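Trandora Workshop Notes
Search this site... Go
Home Kitchen Workshop Storage Cleaning Contact

Using a divided metal bin for mixed small items

A sheet metal bin with sloped walls is a good catch-all for a bench, a mudroom or a playroom. It takes abuse, it wipes down, and it does not crack in the cold the way a thin plastic tub does. The notes below cover mounting, loading and cleaning. They assume a bin with one internal partition, giving a narrow compartment at the back and a wide one at the front.

1. Choosing the bin

Look for walls that slope inward toward the floor. Items that land on the slope slide down to the flat part, where they can be reached. Straight walls let small pieces stand on edge in the corners. A bin measuring 400 mm front to back is a comfortable reach for most adults at a standard bench.

Check the partition before buying. It should be fixed at both ends and should not flex when pushed with a thumb. Ours came from Dimport and needed the top edge filed. Run a rag along every edge; if it snags, file it.

A hole in the floor is useful for draining rinse water. It also loses screws and beads, so cover it with tape if the bin will hold hardware.

2. Fixing it to the table

Bar clamps are better than screws if the bin has to come off for washing. Set them on the rim, near the corners, and tighten in turns. Do not fully tighten one before the others are on. Put a scrap of cardboard between jaw and table if the table is softwood. Clamp bars should point away from the side you work on.

Pull on the rim with both hands after tightening. Any movement means a clamp is seated on the slope and should be moved.

3. Dividing the contents

The rule is one long-stay item type in the back and daily turnover in the front. The back compartment is harder to see into, so it should hold things that are large, few and easy to recognize by color. In our bin the eggplant stays back there. Socks, plush toys, blocks and bottles go in front.

Soft items go toward the middle of the floor. Hard items go near the walls. A sock dropped on top of a small block hides it completely, and the block is then missed at sorting.

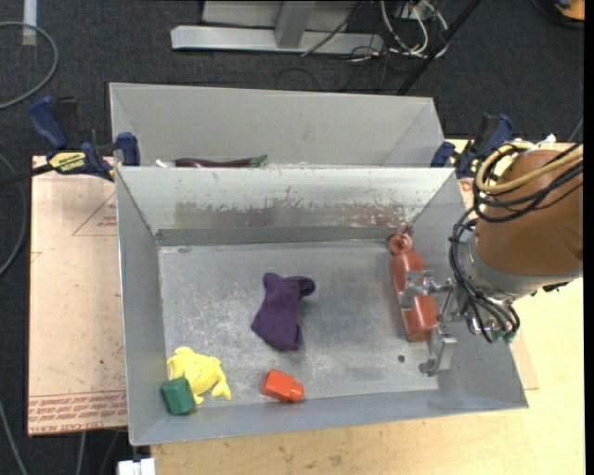
4. Tall items

A bottle stored upright takes up little floor but is easily knocked over. Keep it against a side wall and take it out first. If it is over half the depth of the bin, lay it down along the wall from the start - it will end up there anyway.

Bottles should be capped and empty before they go in with fabric. A capped bottle with liquid in it goes in a separate tray.

5. Sorting order

Work from large to small. Bottle first, then plush, then blocks. Small cylindrical pieces roll when the larger items next to them are lifted, so leave them until the floor is mostly clear. Pieces lying against the front wall are the ones most often left behind. Look there last.

If two items overlap, lift the upper one straight up. Dragging it moves the lower one into the corner.
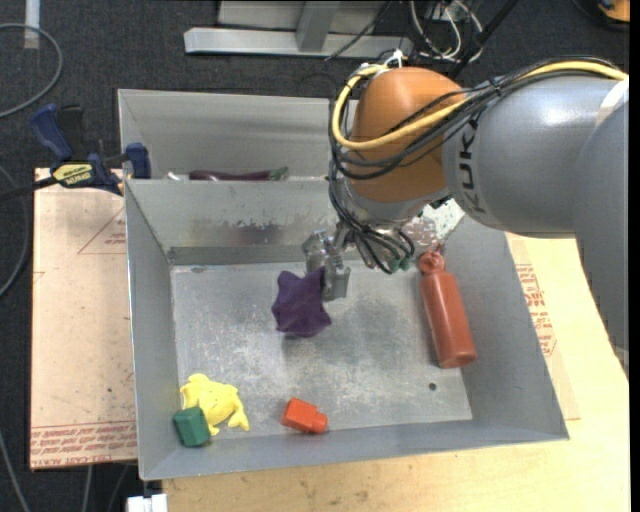 Bottle on its side by the right wall, plush and blocks still to sort.

6. Cleaning

Scuffs on bare metal are cosmetic and can be left. Dark smudges transfer to light fabric and should be removed. Use warm water with dish soap, then a dry cloth. For grime on the partition, a nylon pad works; steel wool leaves particles that rust. We keep a Plinus pad on a hook by the table for this. Wipe the ledge at the base of the partition separately, as dirt collects along it.

Dry the floor before putting soft toys back.

Next in this section: Buthelezi shelf brackets, load and spacing

19 comments
56 shares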